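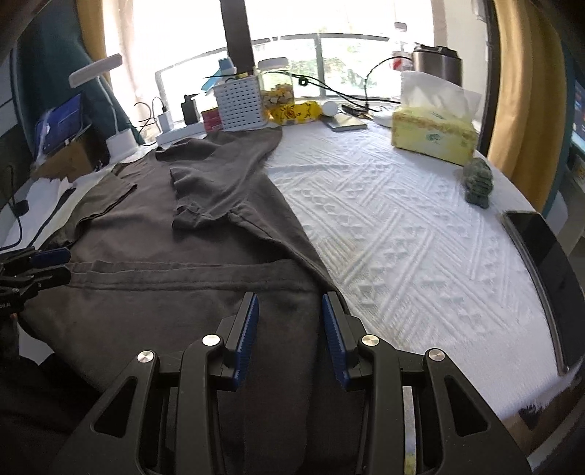
Ticket 1585
Product: Bitesine hand-held gripper set, pair, with recording software
Customer: Pravari, home tasks group
Opened by: Anel Ndlovu
Opened on: 2024-10-06
Priority: normal
Status: closed, with one open wish

Subject: Right gripper reports "closed" while fingers are still open, only when folding clothes

Message from customer

Hello support team,

We have had the pair on trial from Jodasmont since April and we must soon decide if we buy more sets. In general we are satisfied. There is one problem which I could not solve with the manual, so I describe it as exactly as I can.

When we fold T-shirts on a bed, the software shows the opening of the right gripper as zero before the fingers meet. With my eyes I see a gap of several millimeters. The left gripper shows the correct value. In the recordings the right hand therefore seems to hold the fabric when it does not yet hold anything. For our use this is bad, as the moment of closing is the most important moment in the whole fold.

What I know until now:

The problem does not come with hard objects. With cups and boxes both grippers are correct.
The problem comes after ten or fifteen shirts, not with the first one.
After a restart of the software it is gone, and then it comes back.
I have exchanged the USB cables between left and right. The problem stays with the right gripper.
Software version is the one that came with the set. I did not update, as I did not want to change two things at the same time.

Serial numbers are on the delivery note, which I attach. I also attach one log file from a session with 26 folds.

Kind regards,
Anel Ndlovu

Reply from support (Visser)

Hello Anel,

Thanks for the clear report, and for swapping the cables first. That saves us a step.

I looked at the log. The zero point of the right gripper moves a little with each fold, always in the same direction. By the last fold it is off by enough to explain the gap you see. The left one stays flat the whole time.

Please try these and write back after each one:

1. With the software closed, open and close the right gripper slowly by hand. Tell me if you feel any rough spot near the closed end.
2. Check the blue pads on both fingers. Press each one along its full length and see if it moves on the finger.
3. In Settings, look for "Auto zero". Tell me if it is on or off.
4. Send a photo of the linkage from the front, fingers slightly open.

Visser

Message from customer

Hello Visser,

The answers, in your order.

1. No rough spot. The movement is smooth from open to closed. There is a very small play at the end, but I feel the same play on the left.
2. The pads on the left gripper are firm. On the right gripper one pad can be pushed a small distance toward the tip. I had not noticed it before, as it goes back when I let go.
3. Auto zero is on. It was on from the beginning, I did not touch it.
4. Photo is sent by mail. The four silver caps look all the same to me, none stands higher than the others.

One more observation. I folded one thick towel ten times and the value was good. Then I folded a thin T-shirt ten times and the value was wrong again. So it is maybe not the number of folds but the thin fabric.

Anel

Reply from support (Visser)

Hello Anel,

The towel test is very useful. I think there are two separate things here and they help each other.

Auto zero works like this: when the fingers stay still near the closed end for 600 milliseconds, the software takes that position as the new zero. It was made for people who let the fingers rest fully closed between tasks. With a thin T-shirt you hold the hem with almost closed fingers, and you hold it still while the other hand works. The software believes you are resting. With a towel the fingers are too far apart for this to happen.

The loose pad makes it worse on the right side. The fabric pulls the pad a little forward, the fingers need a bit more force to come together, and you stop squeezing earlier. The left one should have the same auto zero problem, but your log shows it is always squeezed harder, so it stays at the true zero.

Please do this:

Turn auto zero off for both grippers.
Close the software, open it again, and run "Set zero" once with the fingers fully closed and nothing between them.
Repeat the thin T-shirt test with at least ten folds.
Leave the loose pad as it is for this test. I want to see one change only.

Visser

Message from customer

Hello Visser,

Done as you wrote. I made 26 folds again so that it can be compared with the first log. The value of the right gripper was correct at the end. When I close without fabric, it shows zero at the same point where the fingers meet.

There is still a difference in how it feels. With the thin shirt, the right gripper loses the hem sometimes when I pull to the side. I think this is the pad. On the left it does not occur.

I also have a question about old recordings. We have 95 sessions with auto zero on, and most of them are with clothes. Is it possible to correct them, or must we record again? For us this is a big difference in work – one session takes almost a complete morning with preparation.

Anel

Reply from support (Visser)

Hello Anel,

Good news on both points.

Old recordings: the raw sensor value is saved next to the corrected one, so nothing is lost. In the software, choose Tools, then "Recompute opening", then pick the folder. It asks for a zero value. Use the first one in each session, before the first fold. Please make a copy of the folder before you start. The tool writes into the same files and there is no undo.

Pad: a replacement pair is on the way from Jodasmont, no charge. To change it, pull the old pad off from the tip side, clean the finger with a dry cloth, push the new pad in until you hear a click. No glue. Run "Set zero" again afterward, as a new pad can be slightly thicker than a used one.

Visser

Message from customer

Hello Visser,

The pads arrived and I have changed both on the right gripper. On one side I heard the click, on the other side I heard nothing, but it sits firm and does not move when I push it. I hope this is acceptable.

Thin T-shirt, ten folds: no hem lost. Value correct.
Thin T-shirt, pulling to the side on purpose: holds the same as left.
Towel: same as before, good.
Cup and box: good.

The recompute tool worked for all sessions except two. These two stop with the message "first frame missing". I think in these sessions we started the recording too late, so it is our mistake and we will record them again.

For the purchase decision I have written internally that the set is suitable for clothes if auto zero is off. I would like to ask for two changes:

Auto zero should be off when the set is delivered, or the software should show a small sign when it takes a new zero. Now it happens silently.
The manual should say how to check the pads. On page four there is only cleaning.

From my side the ticket can be closed.

Kind regards,
Anel

Internal note (Visser)

Cause: auto zero triggered by near-closed hold on thin fabric, plus one pad not fully seated. Fixed by setting change and new pads. Asked customer to return the old pads in the same envelope. Manual text for pad check drafted and passed on. The sign for a new zero is entered as a wish, no date given to customer.

Reply from support (Visser)

Hello Anel,

A pad that sits firm without the click is fine. Check it again after a few sessions, and if it moves, write on this ticket and it will open again by itself.

Both of your requests are passed on. The pad check will be in the next manual. For auto zero I cannot promise a date yet.

Closing now.

Visser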